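Flakard Teaching Labs / Bench Safety / Walkthrough Checklists / Small Liquid Handling Bench

Walkthrough checklist with comments: small liquid handling bench, Mikemville site

Checked by: Dumisani Mthembu
Comments added by: Anežka Ďurica, Hakim Tarigan
Month: July
Key: OK / FIX / ASK

The comments column used to be one line deep. People wrote around the corner and up the side, so we now type them up under each item. Please keep them printable.

Part A. Surface and surroundings

A1. Bench top free of spills, crumbs, rings and mystery residue. OK
Comment (DM): Clean. I wiped it with a white paper towel to be sure, since a black surface can hide an impressive amount of coffee. The towel came back white.

A2. No food, drink or lip balm within reach. OK
Comment (DM): A granola bar was found on the windowsill. I measured the reach with my own arm and it passes. Shorter inspectors may be even more generous.

A3. Wall behind bench free of tape, notes and splash marks. OK
Comment (AĎ): The calibration calendar has moved to the door, where people can ignore it on their way in and again on their way out.

A4. Walkway clear to the eyewash. FIX
Comment (DM): Bodby stool parked in front of it again. I moved it. I have moved it every walkthrough this year and would like this counted as exercise.

Part B. Pipette and stand

B1. Stand sits flat and does not rock. OK
Comment (DM): Pushed each leg with one finger. No wobble.

B2. Pipettes hang upright from the crossbar. OK
Comment (DM): One on the bar, hanging straight. The single-channel P1000 is the one everybody wants, so finding it at home was a nice surprise.

B3. No used tip left on a hanging pipette. OK
Comment (HT): For new staff: eject the tip, then hang the pipette. Doing it in the other order means fishing around under the bar with your fingers, and I have watched grown adults with doctorates do this.

B4. Pipette never laid flat with liquid in the tip. ASK
Comment (DM): Can't be checked on a walkthrough. I asked the people present and they all said they would never. Noted.

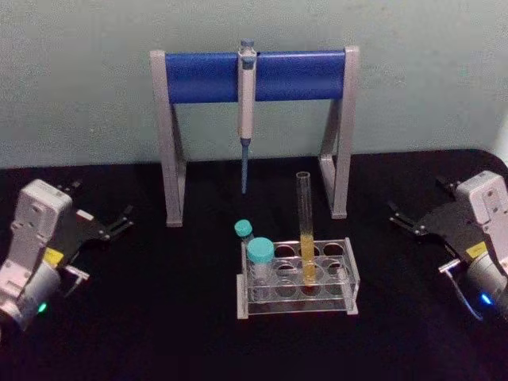 Photo: A. Ďurica / Flakard Teaching Labs. Free to reprint for in-house training.

B5. Stand placed toward the back, with working space in front. OK
Comment (AĎ): Please leave it like this. When the stand creeps forward, sleeves catch on the pipette, and then I get an email with the subject line "small question about glass."

B6. Calibration in date. FIX
Comment (DM): The log has a check at 400 microliters and nothing at the full 1000. Konrad Grabner has the missing sheet, or had it. Konrad, if you are reading this, it's the one with your handwriting on it.

Part C. Rack and glassware

C1. Rack free of cracks, with both end panels firmly attached. OK
Comment (DM): Firm at both ends. The old rack from Havlíček had one foot that came off in the hand, and it took two walkthroughs and a puddle to get rid of it.

C2. Rack plates clear, no dried drips in the holes. OK
Comment (HT): Do not clean clear acrylic with alcohol. It goes cloudy and then it cracks. Mild soap, water, soft cloth. The sign saying so was itself wiped off with alcohol.

C3. Glass tubes standing upright in the rack. OK
Comment (DM): Tall glass tube on the right, upright.

C4. Tubes not in use are capped or put away. FIX
Comment (DM): Same tube, no cap. The cap drawer holds 80 caps by the inventory, and I can't believe all of them were busy.
Reply (HT): It's mine, I'm using it.
Reply (DM): Then it needs a label too. See C5.

C5. Every tube in use carries a name and contents. ASK
Comment (DM): Hakim to confirm. "Everyone knows it's mine" is a belief and the form asks for a label.

C6. Chipped glass goes in the glass bin, which is no more than three-quarters full. OK
Comment (AĎ): Just under. Someone has been pressing it down. Please do not press down the broken glass.

Part D. People

D1. Gloves and eye protection available at the door. OK
Comment (DM): Gloves in small and extra large. Medium hands will have to choose a direction until the order arrives.

D2. Sign-in sheet filled out. FIX
Comment (DM): One entry reads "me." Otakar Machala says it isn't him, in what looks to me like the same pen.

D3. Staff can say where the spill kit is. OK
Comment (DM): Three out of three pointed the right way. One of them pointed before I had finished asking, so word is getting around.

Follow-up

Konrad: full-volume calibration sheet, in the folder, on paper.
Hakim: cap and label.
Otakar: sign in using letters from your own name.
Anežka: medium gloves, 20 boxes, usual supplier.
Stool: Dumisani, apparently.

Items marked FIX get looked at again at the next walkthrough, 9 a.m., starting from the eyewash end.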